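The Town That Still Bakes Together

By Eugénie Pons

I got to Lurkport at five in the morning, which is the only sensible time to get there if you want bread. The bus lets you off by the harbor wall, the driver points up the hill, and you follow your nose. I had a backpack, one dry sock and a jar of sourdough starter wrapped in a sweater, and I felt a bit silly about the jar until I saw a man ahead of me carrying two.

Lurkport has 2834 people and one oven. That's not quite fair, everybody has a regular oven at home, with a timer and a light that doesn't work. But there's one Oven, the stone one at the top of Hement Street, and every second week it gets fired up for anyone who wants to bring dough. People have been doing this for longer than they've been writing it down. The oldest record anyone could show me was a list of families and loaves in brown ink, and even that one complains that things used to be done better.

The man with the two jars was Anatole Tessier, and he's the one who lights the fire. He starts the night before and feeds it oak until the roof of the oven goes from black to white. Then he rakes the coals out, swabs the floor with a wet mop, and throws in a handful of flour. If the flour goes brown while he says the names of his nine grandchildren, it's ready. If it burns before he gets to the youngest, everyone has to wait and have another coffee. (I asked what he did before he had grandchildren. "Cousins," he said.)

I'd always thought of baking as a quiet, private kind of thing. At my place it's me, the radio and a lot of flour on the cat. In Lurkport it's more like waiting for a ferry. There's a line, there's gossip, there's a long argument about salt that was going when I arrived and was still going when I left. Everyone marks their loaves so they can tell them apart later, and the marks run in families. The Picards cut a ladder. The Arnauds do a fish, or what they say is a fish. I didn't have a mark, so a teenager named Mathis Arnaud lent me his razor blade and told me to do something easy. I did an E. It came out looking like a comb.

You get 40 loaves in at a time, if the person on the peel knows what they're doing, and Ginette Besnard does. She's been loading that oven for half her life and she doesn't like help. Big rounds go to the back, long loaves down the left side, anything with butter in it near the door where she can keep an eye on it. She took one look at my dough and said it was tired. I said I was too. She put it in anyway, over on the right, next to a huge rye that made it look like a dinner roll!

Then you wait, and that's the part I came for, though I didn't know it. Somebody brings out a bench. Somebody else has cheese. The kids get scraps of dough with sugar on top, cooked right at the mouth of the oven on a shovel, and they eat them way too hot and dance around with their mouths open. I heard about a wedding, a bad knee, and a boat engine that three separate people claimed to have fixed. I learned that you don't ask for another family's starter. You wait to be offered, and you may be waiting years.

It nearly stopped, a while back. The chimney cracked and the repair was going to cost more than the street could raise, and for two winters the oven stayed cold. People bought sliced bread from the supermarket out on the Evton road and told each other it was fine. Anatole Picard, who drove the supermarket truck in those days, told me he used to take the long way around so he wouldn't have to pass the oven door. When a mason from the next valley offered to do the work in exchange for bread, they took him up on it the same evening. He's still getting his loaf. He picks it up himself and he complains about the crust.

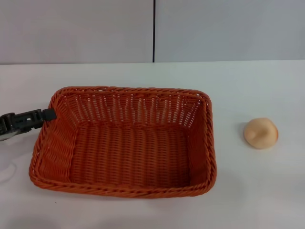

Photo: Eugénie Pons

Bread comes out a lot faster than it goes in. Ginette slides the peel under, pulls, turns, and there's a loaf on the table, and another, and people call out their marks like they're claiming luggage. What you carry it home in matters, too. Plastic is frowned upon, since a hot loaf sweats and the crust goes soft before you've reached the bottom of the hill. A basket is good, with a weave that lets some air through. A pillowcase will do in a pinch. I used my sweater again and got a few looks.

My loaf was flat on one side and a little dark underneath. Ginette knocked on the bottom with her knuckles, listened, and handed it over without a word, and Mathis told me later that this was pretty much a medal. I ate a third of it on the harbor wall, just tearing bits off, with the end of somebody's cheese — I still don't know whose. It had a thick, almost bitter crust and it was sour in the middle and I'd have fought a gull for it. I came close to having to.

I stayed on for the next firing, and then for the one after that. April is a good month to be there, with the mornings still cold enough that you want to stand close to the stones. I rented a room above the Panicker, a café that does soup and not much else, and I started keeping my dough on the stairs where it was warm. My second loaf was better. My third was worse. Ginette says the weather did it, Tessier says I used too much water, and they've moved on from salt to argue about that.

The bus back leaves at noon. On my last day Anatole Picard walked down with me and gave me a jam jar with a cloth tied over the top. He said to feed it when I got home, and to keep the lid loose on the bus.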